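Uvach Data Practice Forum
Board: Demonstration Collection, Handheld Devices
Thread: Packaging tasks, proposed revision to the episode acceptance rule
Replies: 6

kpodo_protocols
Posted 13 July 2019
Members are invited to comment on a proposed revision to the acceptance rule for bagging and unbagging demonstrations. Under the current rule, an episode is accepted only if the item is grasped on the first attempt. The proposal would permit one regrasp, provided that the item has not left the work surface and that both tools remain tracked throughout. Of the 90 episodes recorded in the most recent Kpodo block, 69 met the current rule. The remainder are being held pending the outcome of this discussion and have not been deleted.

fostham_review
Fostham does not support the revision in its present form. Our training set for grocery packaging was labelled on the understanding that each episode shows a single, deliberate grasp. Admitting regrasps under the same task label would mix two behaviours, and an operator reading the label in December would have no means of telling them apart. If regrasps are to be admitted, we request a separate label.

virholm_ops
With respect to the previous poster, the single-grasp rule was written for rigid cartons. Thin film behaves differently. A bag may fold over the item as the fingers close, and a competent operator will open the jaws, shift a little and close again. We would consider that correct behaviour and would want the policy to learn it. Views from our bench are attached for members who have worked only with cartons.

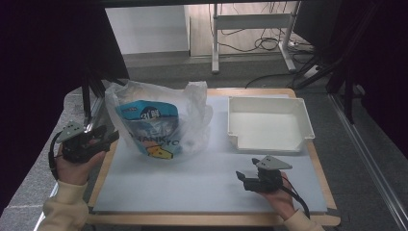 Grocery packaging task, Virholm bench. 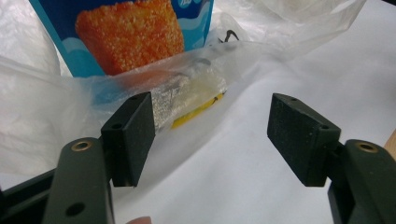
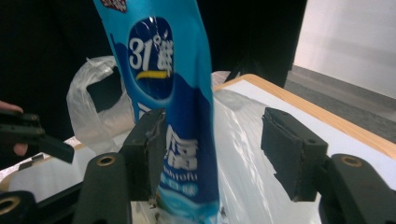 Our operators are instructed to approach the item itself and to leave the bag handles alone unless the task card names them. We have found that this instruction matters more to the quality of an episode than the number of attempts. I would also ask that any new rule address the second hand. At present it is silent on whether the idle tool may steady the bag.

grey_kelpie
Seconding the question on the second hand. Our site has been rejecting episodes in which the idle tool touches the bag, while a neighbouring site has been accepting them. Both sites believed they were following the written rule. I have no strong view as to which practice should prevail, but it should be the same at both.

fostham_review
I accept the point regarding film. I do not accept that it disposes of the labelling question. A reviewer sees the footage at speed and must decide whether a reopening of the jaws was a considered adjustment or a failed grasp. In our last calibration exercise, 3 reviewers assessed the same set of bagging episodes and returned differing verdicts on most of the disputed ones. A rule that relies upon the operator's intention cannot be applied consistently.

kpodo_protocols
The following amended wording is offered for comment.

"An episode may contain one regrasp. The regrasp shall be marked at the time of review by a flag on the episode and shall not alter the task label. The second tool may steady the bag but shall not lift the item unless the task card so directs."

The flag would allow Fostham to filter such episodes out of its own training runs without requiring other sites to discard them. The tracking requirement is unchanged.

virholm_ops
The amended wording is acceptable to Virholm. We would ask that the flag be a required field, so that a blank is never read as a negative. Fostham may wish to confirm whether a filter would be sufficient for its purposes, or whether it maintains its request for a separate label. Our held episodes will remain in the review queue until that is settled.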